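Getting a Guest Bedroom Ready Without Losing Your Whole Saturday

My mother kept a spare room the way other people keep a savings account. Nobody was allowed to dip into it. The bed was always made, there was a towel folded on the chair, and if you so much as sat on the edge of the mattress she would be in the doorway asking what you needed. I am not like that, I'm afraid. Our spare room gets used for wrapping paper and the ironing board and whatever came home from the garage sale, and then somebody calls to say they're passing through and I have an evening to turn it back into a bedroom. So I've gotten quick at it, and I thought I would write down how I go about it.

Start with the windows. Open them before you do anything else, even if it's chilly, and leave the bedroom door open too so the air moves through. A closed-up room has a smell you stop noticing when you live with it, and your guest will catch it the minute she sets down her bag. I put a small bowl of baking soda on the closet shelf the night before and throw it out in the morning.

Strip the bed down to the mattress, even if you're sure the sheets are clean. Sheets that have been sitting on a bed for a month are dusty sheets. While the mattress is bare, run the vacuum over it with the brush attachment, then do the side panels and the headboard if they're covered in fabric. Upholstered bed frames are lovely to lean against but my goodness they hold on to dust, especially along the top seam, and a damp cloth only rubs it in. Brush first, vacuum second, and save the cloth for spots.

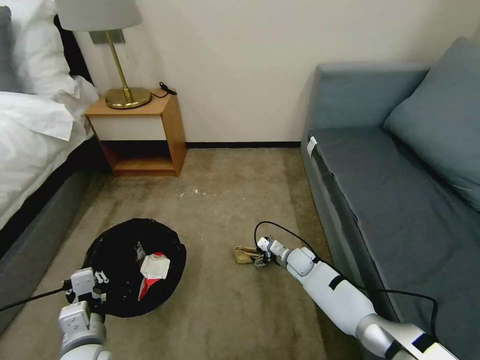

White bedding, and a lamp within reach of the pillow.

I used to buy patterned sheets for the spare bed, thinking they'd hide things, and my friend Sandamali Liyanage finally talked me out of it. She ran a little guesthouse for years and swears by plain white, all of it, because you can wash the whole lot together in hot water and never worry about one piece fading next to the others. She was right (she usually is, and she'll tell you so). For yellowed pillowcases, soak them overnight in hot water with a scoop of oxygen bleach and half a cup of washing soda, then wash as usual. Hang them in the sun if you have any. Go easy on the fabric softener! It leaves a film, and after enough washes your nice cotton feels slippery and won't soak up a thing.

About wrinkles in the duvet cover: I don't iron mine, and I won't be starting now. Take it out of the dryer while it's still a touch damp, put it on the duvet, and smooth it with the flat of your hand from the middle out. By bedtime most of the creases have let go. The ones that haven't can stay.

Next, the bedside table. Empty it. I mean really empty it, the drawer as well, which in our house holds dead batteries and a manual for a radio we gave away. A guest needs somewhere to put glasses, a phone, a book and a glass of water, and she can't do that around your things. If the table is wood, wipe it with a barely damp cloth and dry it right away, then rub in a little beeswax polish going with the grain. For white rings, try a dab of plain mayonnaise left on for an hour and wiped off. I didn't believe it either until Charmaine Mofokeng from my quilting group did it on my own coffee table.

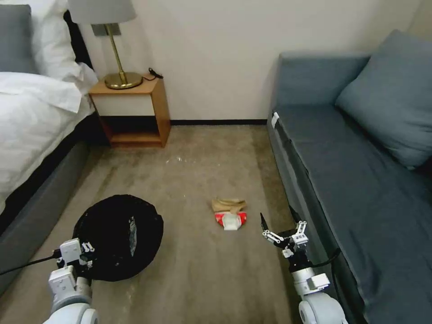 A small bedside table with open shelving: handy for a book and a spare blanket.

Turn the lamp on and see that it works. You would be surprised how many people (me, twice) have sent a guest to bed with a burned-out bulb. A fabric shade can be cleaned with one of those sticky lint rollers, going slowly from top to bottom. Polished brass wants only a soft dry cloth, and if it's tarnished and you know it isn't lacquered, use lemon juice and a pinch of salt, rinsed off well and dried.

Carpet comes last, after all that shaking and brushing has let the dust drop. Go over it in two directions. Dents from furniture legs will lift if you set an ice cube in each one, let it melt, blot it with a towel and fluff the pile with a fork. I got a sofa's worth of dents out of the den that way when we rearranged.

Then a few little things that cost next to nothing:

An extra blanket where they can find it without asking.
The Wi-Fi password on a card.
A wastebasket. Everyone forgets the wastebasket.
Two hangers at least, and a clear stretch of closet rod to put them on.

Close the windows an hour before they arrive so the room can warm up, and put the ironing board in your own bedroom, where it can be your problem till they go home.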